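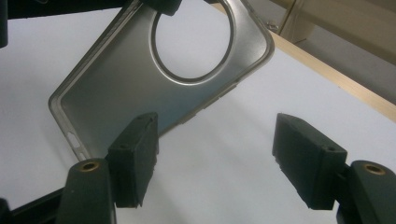 **Clutodholm Lane Neighbors - minutes, 12 November 2018**

Present: me (Dorota Wysocka, taking notes again), Jenő Farkas in the chair, Nighat Jatoi, Babar Ansari. Arsalan Soomro came in during item 2 with a tray of samosas, so item 2 took longer than it should have. Apologies from the Hernen Street end, who are all down with the same cold.

**1. Last minutes**

I'd written that Babar would "look into" the compost delivery. Babar says he only agreed to ask his cousin. I've changed it! Otherwise everyone was happy with them and Jenő signed.

**2. Money**

We have 2,000 dollars left from the August plant sale, before we pay Fenov for the rain barrels. Their bill is 152 dollars and Nighat thinks we should pay it this week and stop being that kind of customer. I agreed very loudly (I'm the one who answers their calls). Jenő will write the check.

Arsalan asked if we could put some of the rest toward a proper shed. We went back and forth on this for quite a while. Babar wants a shed, I want a shed, Jenő wants to know where it would go, and Nighat pointed out that the only flat spot is where the strawberries are. Left open until we've all walked down there and looked at it in daylight.

**3. The beds**

All 36 beds were taken this year, which made me very happy, though a few were given up by late summer and the bindweed moved right in. Nighat would like a short note to go out in spring asking people to tell us if they can't keep going, so we can pass the bed along to somebody on the waiting list. I said I'd draft it, and Jenő asked me to keep it friendly. I'm always friendly.

Bed 3 still has the Ghauri family's leeks in it and they'd like to leave them until they're ready. Fine with everyone. Please don't dig there!

**4. Water**

The tap by the gate gets shut off for the winter as soon as we have a free afternoon. Babar knows where the valve is and has promised to show me this time, as last year I spent ages on my knees with a flashlight looking in the wrong box. Hoses need to be drained and brought in. If yours has your name on it, please come and get it, and if it doesn't, it's going in the big bin with the others.

**5. Seed swap**

Agreed to do it again, same hall as before if we can get it. Arsalan will call them. He has saved a huge amount of okra seed and would like it known that he's willing to trade for almost anything except more squash. Nighat offered to bring envelopes and pens - last time we ran out and people were folding seeds up in napkins, and I still don't know what half of mine are.

**6. Anything else**

Jenő has the spare gate key and would like somebody else to have it for a while. I took it.

Babar asked about the wasps' nest in the hedge. Nighat says to leave it alone until there's been a hard frost and then look again.

Next meeting at Nighat's place, date to follow when she's checked with her sister. Arsalan, you left your tray at mine.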